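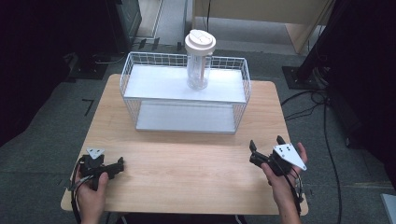 Both grippers in hand, tumbler up on the top shelf, one more round to go.

So I finally have a Sunday with nothing in it but laundry, and I promised a few of you I would write about the robot class, so let me get a cup of tea and try to do it justice. If you came for the garden posts, those will be back in July, I promise!

For anybody new, I signed up in the winter for the evening robotics class over at Grorncombe. I had no business doing so. I have never soldered anything in my life and the last program I wrote made a turtle draw a square. But the flyer said beginners were welcome, and there were 18 of us the first night, and I was so relieved to see other people looking lost that I stayed.

The first half of the term was lectures and little exercises on paper (I liked those more than I expected to). The second half is the group project, and that is where all my evenings have gone. Our group is called Fledetti, a name that came out of a very long argument over very bad pizza, and our project is teaching a robot arm to tidy a shelf. That sounds small. I thought it was small too when we picked it, and I remember feeling a bit guilty, as if we had chosen the easy one. The group at the next table was sorting hardware by size, which sounded much more serious.

The way we are doing it is by showing. You take a gripper in each hand, you do the job yourself, slowly and the same way you'd want the robot to do it, and all of that gets saved as one demonstration. Then you put everything back and do it again. The target our instructor set was 1,000 demonstrations for the whole group by the end of term. When that number went up on the board I laughed out loud, and I was the only one who did.

As of this week we are at 728. I am so proud of that number I could frame it.

I should say something about what it feels like, because I get asked at dinner and never give a good answer. Picking up a cup is something I have done every day since I was tiny, and I had no idea how much of it I was doing with my fingertips. With the grippers you have two stiff fingers on each side and that's your lot. You have to think about which way you are coming in, and where your wrist will be when you get there, and whether your other hand is about to sweep across the table and ruin everything. My first evening I was clumsy and sweaty and I squeezed much too hard. By the third I had stopped holding my breath. Now I can chat while I do it, although I've been asked not to, as I tend to wave my hands around when I talk.

The tumbler is the object I have the strongest feelings about. It's the clear one with the white lid and the pink straw inside, and it has been in our set from the start. For weeks I went for it from above and knocked the lid every single time. Then somebody suggested coming in low, from the side, with the grippers already open to the right width, and it was like a different cup. The wire shelf has its own opinions too. The top level has a little railing all the way around, so you can't just slide a thing off the front the way you would on a bookcase. You have to lift it clear first, and lift it higher than you think. I have caught that railing more times than I care to put down in writing.

We did have one bad evening in the middle of all this. We got through a whole long session and then learned that the left gripper's recordings hadn't been saved, so none of it counted. I drove home in silence. The next class we made a checklist, taped it to the wall, and now one of us reads it out loud before the first round. It felt silly for a night or two and after that it just felt like part of the routine, the way you pat your pocket for your keys.

We also tried the arm for the first time, using what we had collected up to then. It reached toward the shelf, stopped, seemed to think it over, and went back to where it started. We clapped anyway! On the second night of testing it closed its fingers on a plastic bowl and held on to it for a good few seconds, and I'm afraid I shrieked.

There is a showing at the end of term where all the groups set up in the big room at Vulmont and families can come and look. My sister is already asking about parking. We get 2 tries at the shelf in front of everybody, and our group has agreed to put the tumbler on the top level for both of them, which I voted for and have been regretting ever since.

A couple of you asked in the comments which class it is and whether it runs again. It does, there's a new one starting after the summer, and the sign-up sheet is at the Latuheru library, on the desk by the front doors. Bring a sweater, the room gets chilly after eight. And eat something beforehand, or you'll end up having the pizza.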